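Progress report to the Molano Fund
Horngate Touring Park: winter works and opening weeks
June 5, 2023

This report covers the period from the end of the closed season to now. It follows the headings in the grant letter. Receipts are in the separate folder.

Pitches and hardstanding

All 36 pitches are open. The two lowest rows, nearest the brook, were still soft when the first motorhomes arrived in March, so we kept those for small vans and tents until the ground firmed up. Matting has gone down at both entrances to the lower field. The turning circle by the gate is wider than it was and longer rigs can now get round without unhitching.

Ait Ali, the groundworks contractor, finished the drainage run behind the top hedge. We held back the last payment until a blocked gully was cleared. They came back and did it, and the account is now settled.

Electric and water

Every hook-up post has been tested and 2 were replaced. The water points on the upper field have new taps and proper drains underneath. Pressure is still poor at the far end when the site is full – mostly early evening, when people are filling tanks and washing up. We have asked for a price for a larger pipe and will send it on when it comes.

Wash block

The Ultamell boiler is in and has been running since we opened. Guests had complained about the showers for several seasons, and we have had no complaints this year. The family room took longer than planned because the first delivery of tiles was the wrong size.

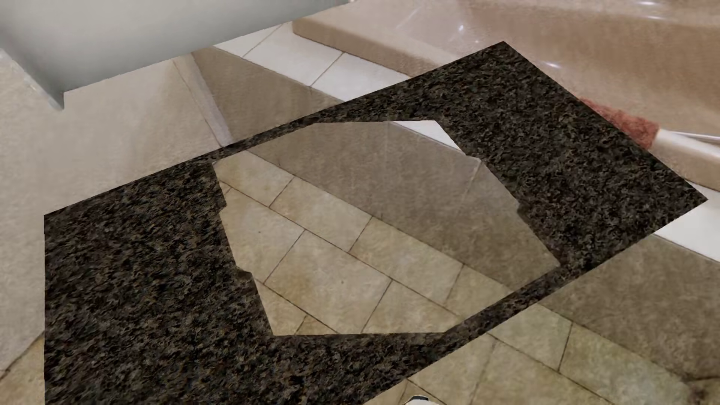

The chemical disposal point has been moved to the other side of the block, away from the dishwashing sinks. Signs are up, but a few visitors still go to the old place out of habit, and we will repaint the arrows on the road.

Bookings

We took 324 bookings up to the end of last month. Most were for short stays by couples in motorhomes on their way north. Tent bookings were slow in the wet spell and have picked up. The rally group that used to come each spring has asked for the whole top field next year, and we have pencilled them in.

Spending

Spending is within the budget apart from the drainage, which went over by £1881. We have met this from the site's own reserve and are not asking the Fund to cover it.

Still to do

Lighting along the path from the lower field to the wash block has not been started. The posts are on site but the cable is on back order. We would like to move this item into the autumn, when the trench can be dug without closing pitches – please let us know if that needs a formal change to the grant terms. The dog walk fencing will be done at the same time.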